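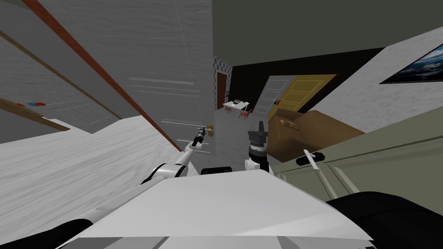

PART TWO: TEACHING BY DEMONSTRATION

Chapter 6
Showing a Robot What to Do

Opening a door is a task that most people learn before they can describe it. The hand goes to the knob, closes on it, turns it and pulls or pushes, and the body moves out of the way of the door as it swings. Writing these steps down as a list is easy. Writing them down so that a machine can carry them out on a door it has not met before is much harder, and for many household tasks it remains beyond what can sensibly be done by hand-written rules.

This chapter introduces a different approach. A person performs the task through the robot, the robot's sensors and joints are recorded while this happens, and the recordings are used to train a controller. The person giving the demonstration is called the operator. A single recording, from the starting position to the end of the task, is called an episode.

The view that opens this chapter comes from a simulated home. The left gripper is almost touching a round brass knob, while the right gripper is held upright near a cardboard box. The horizon is tilted, and the walls and furniture lean across the view. An operator working from such a view must judge the distance between fingers and knob with no sense of touch to help. Readers should keep this in mind when they reach the discussion of operator error in Section 6.4.

6.1 Two ways of giving a demonstration

In hand guiding, the operator takes hold of the arm and moves it through the task. The motors are set so that they carry the weight of the arm but offer little resistance to being moved. The operator feels the contact between gripper and object directly through the arm, and new operators generally learn the method quickly. Its weaknesses are that the operator's own body may block the cameras, and that guiding two arms at once is awkward for one person.

In remote control, also called teleoperation, the operator stands or sits apart from the robot and sends commands to it. The commands may come from a pair of hand controllers, from a smaller copy of the robot's arms, or from a keyboard and mouse. The operator may watch the robot directly or through its cameras. Both arms can be used together, and the cameras see only what they will see when the robot later works alone. The same method can be used on a real robot or on a simulated one.

The Furkcombe course uses both methods. Hand guiding is taught first on the Skinner bench arm, and remote control is taught afterwards in the Plolora simulator, in which students work through a set of rooms with doors, cabinets and small objects.

6.2 What is recorded

An episode is more than a film of the task. At each time step the recording should hold the camera images, the position of every joint, the state of each gripper and the command sent by the operator. The command and the resulting position are not the same thing. If a gripper is pressed against a closed door, the command may continue to move forward while the arm stays where it is. A controller trained only on positions will never learn that the operator was pushing.

All of these must share one clock. A delay between the images and the joint readings teaches the robot to act on a view that is already out of date, and the fault is difficult to find once training has begun. Students should check the timing of a new recording set-up before collecting any episodes that they intend to keep.

6.3 How many demonstrations are needed

There is no single answer. A task in which every object begins in the same place can be learned from few episodes, but the controller that results will usually fail when an object is moved. Variety in the starting conditions matters more than the total.

Case study: the Foton door trial

Davina MacBrayne and Sixten Åberg set out to collect 1,000 episodes of door opening by remote control in simulation. On review, 319 of these were set aside. In most of the rejected episodes the gripper had closed beside the knob, and the operator had opened and closed it several times before gaining a hold. A further 97 were kept but shortened, as the operator had paused for a long time before starting to move.

The first controller was trained on all 1,000 episodes. It approached the door well but often stopped short of the knob and repeated the opening and closing of the fingers that it had been shown. The second was trained on the reviewed set and took hold of the knob more reliably, although it had fewer episodes to learn from. We return to this trial in Section 6.5, where the review rules are given in full.

Before reading further

Choose a task that you carry out daily with 2 hands, such as opening a jar or folding a towel. Write down what each hand does at each stage, including any stage at which one hand is only waiting or holding. Keep your notes, as they will be needed for the practical work at the end of the chapter.

6.4 Sources of operator error

Errors made by operators fall into two groups. The first consists of errors of perception, in which the operator misjudges where the gripper is in relation to the object.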